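Subject: Re: [allotment-cooks] Sourdough in a hot kitchen, and the rye question
From: Chia-jung Fung
Date: 31 May 2019

Hello all,

Sorry for the slow reply, I've had the grandchildren and then a cold, and then the cold had the grandchildren. Quoting the bit I'm answering so that those of you on the digest can follow:

> My starter was lovely all winter and has gone completely mad since the
> weather turned. I feed it before bed and by breakfast it has been up, over
> the top and back down again, and it smells of nail varnish. The loaves are
> flat and a bit gummy in the middle. I have tried more flour in the dough
> and it only made a heavier flat loaf. Also, is it worth switching to rye?
> My neighbour swears by it but her bread could hold a door open.
>
> Undis

Undis, you're in good company, mine does this every year as soon as I can have the back door open in the evening. The nail varnish smell is hunger. It has eaten everything you gave it by the middle of the night and then sat there sulking until you came down. It isn't dead and you don't need to throw it out and start again (I did that twice in my first summer and I still feel bad about it).

What I do from now until the end of September is keep back much less of the old starter when I feed it. In winter I go half and half, old to new. In warm weather I keep one heaped teaspoon, and give it 10 teaspoons of flour and enough cold water to make a thick paste. Proper cold, from the fridge jug. It looks ridiculous, a little smear of old stuff lost in all that flour, and you will think you've killed it. Leave it be. Mine is ready at breakfast and smells of yoghurt again after a couple of goes.

The gummy middle I'd put down to the dough going too far before it reached the oven. All the recipes say things like "leave until doubled, four to five hours", and I'd love to know whose kitchen they were standing in. Mine faces south-west and has the boiler in it. I gave up on the clock and bought one of those straight-sided plastic tubs, and I put an elastic band round it at the height the dough starts. When it's half as high again I shape it, even if it's only been three hours, and then it goes into the fridge overnight in its basket. The fridge does the rest very slowly and you get to go to bed.
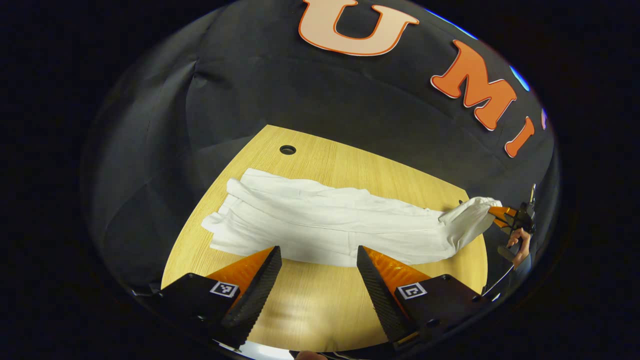

The other thing is to bake it straight from the fridge. I used to let it come up to room temperature first, having read it somewhere, and it would spread like a cowpat the moment I tipped it out. Cold dough holds its shape and is far easier to slash. Get the pot as hot as the oven will go, lid on for the first half, lid off for the second, and then please let the thing cool before you cut it! I know. But a loaf cut hot will be gummy however well you made it, and I've spoiled more bread at that stage than at any other.

As for rye — yes and no. I wouldn't change the whole loaf over, that's how you end up with your neighbour's doorstop. I do feed my starter with a spoonful of rye mixed in with the white, as it seems steadier that way, and I put a bit in the dough for the taste. Past a quarter of the flour it gets sticky and you have to stop treating it like wheat dough altogether. No kneading, wet hands, into a tin. If you'd like a real rye loaf I have a good recipe for a tin one with caraway, which came to me from Wu when we still had the plots next to the railway. It wants 18 hours from start to finish, nearly all of it waiting, and it's better on the third day than the first. Shout if you'd like it and I'll type it up, the original is in pencil and has had treacle on it.

On flour, since somebody asked further up the thread: I'm still on the Prondetti strong white and I buy the big sack and split it with my sister. It takes a little less water than the supermarket sort, so if you swap, hold some back and add it as you go. I tried the stoneground from Atau at Easter and liked the flavour very much but not the price, so that's for birthdays.

One more thing while I think of it. If you're away in June, don't ask anyone to look after your starter, they only worry about it. Feed it, make it stiff as modelling clay, and put it at the back of the fridge with the lid on loosely. I left mine for seven weeks the year of my hip and it had a layer of grey liquid on top you wouldn't want to meet in the dark. I poured that off, took a bit from the middle, fed it for 2 days and made pizza with it.

I do have spare starter at the moment — if anyone wants a jar, let me know off-list and bring your own jar, I've run out of lids again. And Undis, do tell us how the next one comes out, even if it's flat. Flat ones make very good toast.

All the best,
Chia-jung

PS. Could whoever has my long oven gloves (blue, scorched thumb) please have a look in the car?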